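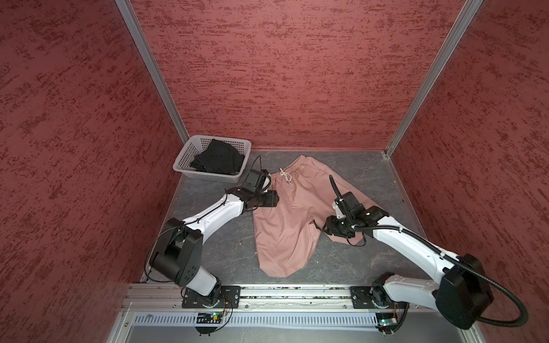

Two arms, one pair of pink shorts, and a basket at the back of the cell.

The Laundry Benchmark Is Measuring the Wrong Minute

Opinion. Posted 30/09/2019

Folding is the task most often used to argue that household robots are close. It is a reasonable choice. The objects are cheap, the failures are harmless, and everyone who watches has done the work by hand. My claim is narrower than the usual pessimism: the fold itself is mostly solved for flat, known garments, and the published numbers describe that part well. They describe very little of what a person does between opening a dryer door and closing a drawer.

Consider how a trial is normally scored. The clock starts with a garment within reach. It stops when the garment is flat, folded, and released. Under those rules a two-arm cell can post a respectable figure. The Tirkero protocol, which several small labs have adopted because it is short and easy to run, uses exactly this window. In the Riis trials, 3,778 attempts were logged over one summer, and 1,419 of them ended in a fold that met the written tolerance. I have seen that result quoted as evidence of failure and as evidence of progress. It supports neither until you ask where the other attempts were lost.

Most of them were lost before the first crease. The arms closed on two layers when they needed one, or on one layer when they needed two, or picked a point that left the rest of the garment hanging in a shape the planner had no entry for. A bath towel has four corners and an edge that looks the same everywhere. Shorts have a waistband, two leg openings, pockets, and an inside that can end up on the outside.
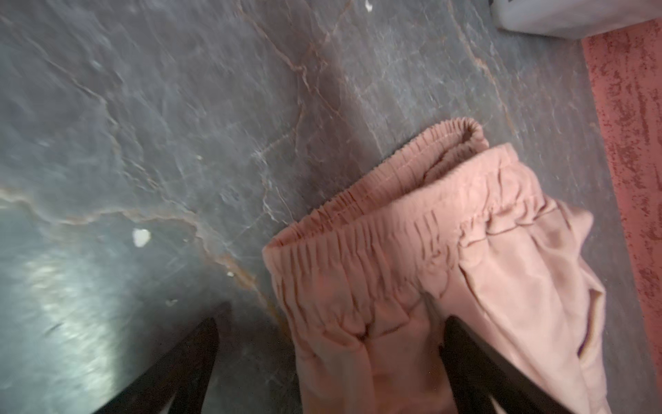
An elastic waistband is a particularly poor handle. It gathers the cloth above the body of the garment, it stores force when stretched, and it returns that force at the moment of release. A planner that treats cloth as a sheet will predict the wrong outline every time. Adding stiffness terms for the band helps in simulation and helps less on the bench, where the elastic in one garment has been through a hundred hot washes and the elastic in the next has not.

Side pockets are the second problem. The opening is an edge, and a vision model trained to look for edges will find it. If a fingertip enters the pocket, the subsequent lift looks correct from above and produces a garment turned partly inside out. A person notices this through the fingers and corrects it without looking. Two-finger grippers with no tactile sensing have no equivalent signal, and motor current is a weak substitute at the forces cloth requires.

I do not think better grippers alone will settle the matter. The Satamgate group replaced its fingers twice and its controller once, and the controller change accounted for nearly all of the improvement. Their retry policy was the useful part: put the garment down, spread it, look again, start over. It is slow. Their median time per item was 156 seconds with retries allowed. A tired adult folds the same item in well under 20. For an overnight appliance that gap may be acceptable. For a commercial laundry paying for floor space, it is not. 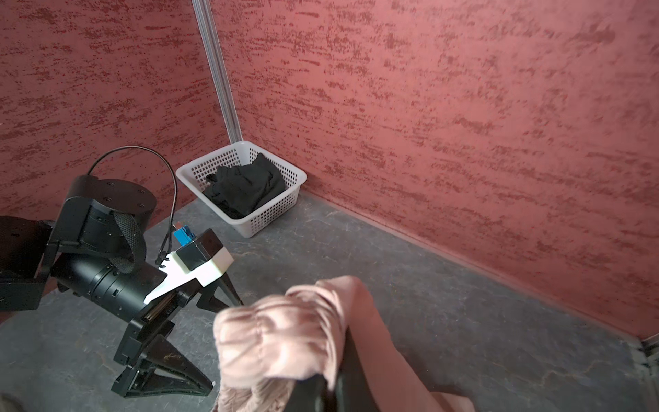
SHOP FLOOR

The commercial case deserves separate treatment because its constraints are different. Prosmont, a contract laundry, ran a two-arm station next to its manual line last November. The garments were uniform, the colors were known in advance, and each batch arrived right side out. Under those conditions the station finished 376 items in a shift with one attendant. The attendant's time was then charged to the maintenance budget, so the cost per item looked excellent. Charged to the station, it was higher than the manual line.

I would like to see three changes in how this work is reported. Start the clock with the garment in a mixed pile. Count every human touch, including the ones made between trials to reset the cell. Report the time to recover from a bad grasp as its own figure, with the distribution and the worst case.

None of this requires new hardware. The Tirkero sheet already has a column for operator notes, and in most of the logs I have read it is blank.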